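Diese Website verwendet Cookies. Mit der weiteren Nutzung stimmen Sie dem zu.

Projektbericht: Farbe und Appetit
Vasanthi Bhattacharjee, Seminar Ernährung und Alltag

Seit März beschäftigt mich die Frage, ob uns das Essen von einem bunten Teller anders schmeckt als von einem weißen, und ich muss gestehen, dass mich das Thema seither bis an den Küchentisch verfolgt!
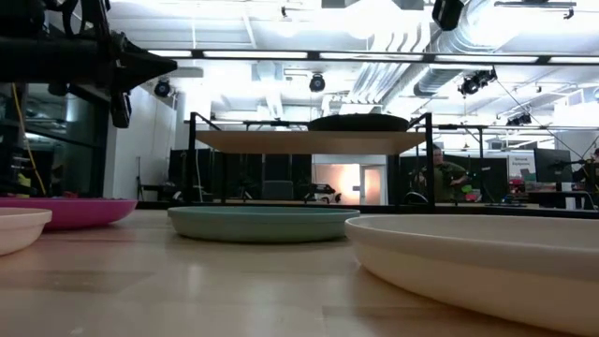
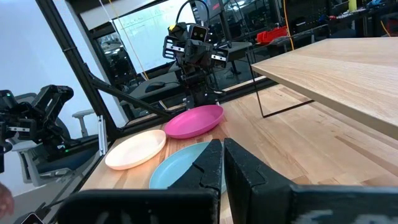
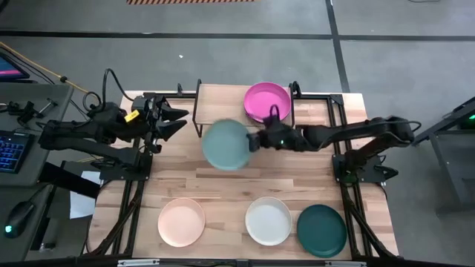
Teller auf hellem Holz

Vorgehen

Gekocht wurde an 4 Abenden, immer derselbe Grießbrei (nach dem Rezept meiner Großmutter, mit viel Zimt). Roland Dobson hat geduldig mitgegessen und die Bögen ausgewertet. Auf Blau schmeckte der Brei den meisten weniger süß, was mich wirklich überrascht hat.

Zuletzt aktualisiert: 27. Juli 2021
© Projektgruppe Kestlow | Kontakt | Nach oben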